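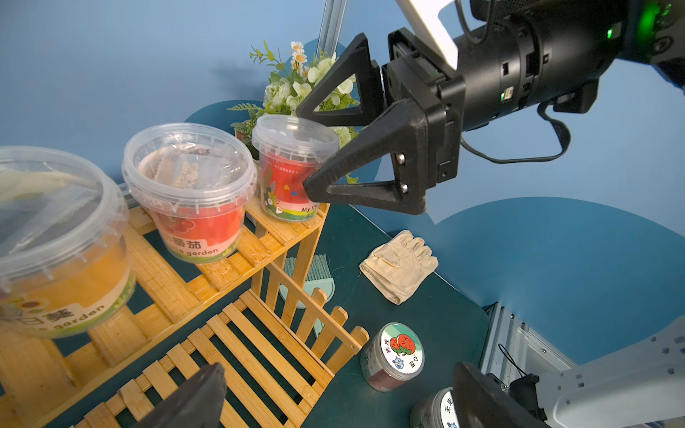
Photo: Kinoshita

Can it put the shelf back yet?

Every spring I get the same question from readers, usually from someone with a sink full of dishes: when can a machine do my chores? For years my answer was a polite shrug. This May I get to give a longer one, and I'm pretty excited about it!

I've been following the small-robot world since the first vacuum I owned ate a shoelace. Vacuums were easy to love. They stay on the floor, they bump into things, they go home. What I've wanted ever since is a machine that can pick up the things the vacuum bumps into. That means hands, or something close enough to hands, and it means dealing with a surface full of stuff that wasn't put there for a robot's benefit. Think of a potting bench at the end of a Saturday morning: pots, a brush, a glove somebody peeled off and dropped. You and I can set that right while talking on the phone. A machine has to work for every inch of it.

Dennis Garside has been fixing packing machines for most of his working life and now writes up robot trials for the trade readers at Trakex. He's the person I call when I'm about to get carried away. I read him a list of chores over the phone and asked him to tell me which ones he would trust to a machine with nobody in the room. He said yes to very few. Then he talked for an hour about the ones that are close, and I filled both sides of an envelope.

His rule of thumb is to look at what the object does when you grab it. A jar with a firm side and a flat bottom stays a jar. It's the same shape wherever you hold it, and it will stand up when you let go. Putting jars on a shelf is a chore I'd call nearly there. Lightweight cups are a step harder, because a squeeze that holds a full jar can crush a cup or tip it over. A work glove is another thing entirely. It folds, it slumps, it has five places to snag, and it never lies the same way twice.

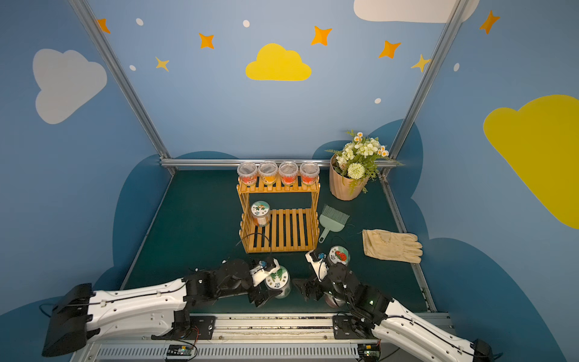 Two arms are better than one for housework, and I used to think that was just people wanting their robots to look like people. Dennis changed my mind. So much of tidying is holding one thing while you deal with another, or shifting something out of the way so the other hand can get in. It also saves trips. Having a jar in each gripper sounds like a small thing until you've watched a one-armed machine go back and forth, back and forth, over the same foot of table. The catch is that the arms have to share the space, and a shelf with a row of lidded cups along the top doesn't leave much elbow room. Two arms that can't keep out of each other's way are slower than one, and a lot more nerve-racking to watch.

The other big change is in how the machines learn. The old way on a shop floor was to write down every move, bolt everything in place and hope that nobody nudged the table. That still works beautifully if you make the same part all day long. It's hopeless in a kitchen. More and more groups now teach by showing: a person guides the arms through the job many times over, with things in different spots, and the software learns from all those runs. One shelf-tidying set that Dennis walked me through had 712 runs in it. For one shelf! I laughed, and then I thought about how many times I'd shown my son how to load the dishwasher.
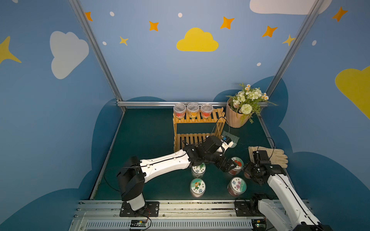 And even after all that practice, the speed will surprise you. Dennis has timed tidying jobs that took up to 12 minutes from start to finish, for a table you'd clear before the kettle boiled. I don't mind that as much as I thought I would. If I'm at work or asleep, who cares how long it takes? My washing machine is slow too. What I do mind is having to stand there and watch in case something goes over the edge, and that's really the test I'd like everyone to use. Don't ask whether it can do the chore. Ask whether you could leave the house.

By that test, shops and workrooms are going to get there before homes do. A workroom has the same bins in the same places, decent light and a person nearby to pick up whatever gets dropped. Sustora is trying tidy-up stations for garden centers along those lines, and Jisska has been working on soft finger pads for people who handle a lot of glass. I haven't tried either one myself, so no gushing from me yet, but I'm hoping to see both before the fall issue.

Where does that leave the rest of us? My own list, with Dennis's grumbles taken into account, goes something like this.

Nearly there: moving jars and other firm things from the table to a shelf, sorting things by type, putting a tool back in its spot.

Getting closer: light cups and pots with lids, clearing a crowded surface, small brushes and hand tools lying at odd angles.

Still a long way off: gloves, dish towels, cords, anything wet, anything with a cat on it.
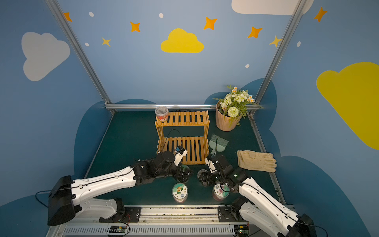 Jars, a brush, a glove and flowers: everyday things for two arms to sort out. Photo: Kinoshita

I keep coming back to the flowers. Dennis says that arrangements like this are rough on a robot even when it isn't supposed to touch them. The leaves hang over the side, so the machine has to work out where the bouquet stops and the free space begins, and reach past it without dragging half of it along. I've knocked over enough vases of my own to feel some sympathy.

If you have a chore you'd hand over tomorrow, write and tell me which one, and how fussy you'd be about the result. I'm putting together three of them for Dennis to grade in the next issue, and he has promised to be harsh. Mine is matching socks. He already sighed at it.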